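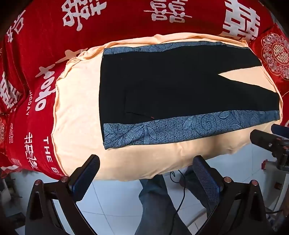
Folding with hand grippers: what to do when one jams or nips

Trousers are a common thing for a gripper to jam on. A waistband is several layers thick, there may be a pocket bag folded underneath, and the jaws close on all of it at once. The notes below come from the laundry side of our workshop in Ledby, where we had a jaw stick shut on a waistband and a thumb pinched getting it free. Liesbeth Kramer's thumb was bruised and nothing worse, but it could have been avoided.

What went wrong

The left jaw closed on a fold near the pocket and would not open when the trigger was let go. Liesbeth put the tool down with the cloth still in it and pulled at the cloth with her other hand. The jaw let go all at once and snapped to again on her thumb. When Benedikt Ammann took the joint apart he found a twist of thread wound round the pivot, packed hard, and one screw that had worked slack.

If a jaw sticks on cloth

Let go of the trigger. Unplug the tool, or switch it off at the battery if it has one. Don't tug the cloth. Hold both jaws from the outside, well back from the pads, and ease them apart. If they won't move, undo the pivot screw half a turn and try again. A trapped pair of trousers can wait, and a small pull in the fabric is cheaper than a fingernail.

Check the pads and pivots for thread before you plug back in. Tweezers are fine for this. Don't use a blade on the pads, as it cuts the grooves and they then slip.

Before you start on a pair of trousers

Close the zip and fasten the button. Empty the pockets and push the pocket bags flat. Snip any loose threads, looking along the side seams and the ends of the pocket openings.

Lay the trousers flat and bring one leg over the other, seams together. Smooth the waistband by hand first. On a soft surface such as a bed or a thick cushion the cloth sinks as you press, so the jaws tend to pick up whatever is underneath as well. Take a shallow bite at the edge, lift a little, and look before you carry it over.

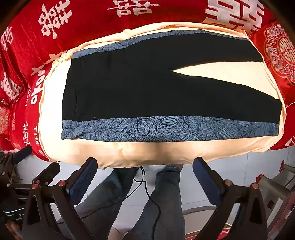
Legs that don't quite meet at the hem can be nudged together after the main fold. Take the hem by its corner. Going in at the middle of a leg gives you a ruck that you will only have to smooth out again.

Cables

Keep the cable in front of you with enough slack to reach the far side of the work. Look down now and then to see where it hangs. Zarmeena Ghumman caught hers with a foot in October and it pulled the tool sideways while the jaws were shut. She now stops and moves the cable each time she changes side.

Two people, two grippers

Agree who is lifting. The other person keeps their jaws open and their free hand off the cloth. Say "off" before you let go.

Looking after the joints

Clean the pivots every 70 folds, or sooner if you have been doing towels. Nip up the screws at the same time, finger tight and then a touch more. If a jaw has stuck twice, label the tool and put it away until the joint has been stripped and checked.

Page last changed 16/01/2022, Leonie Moser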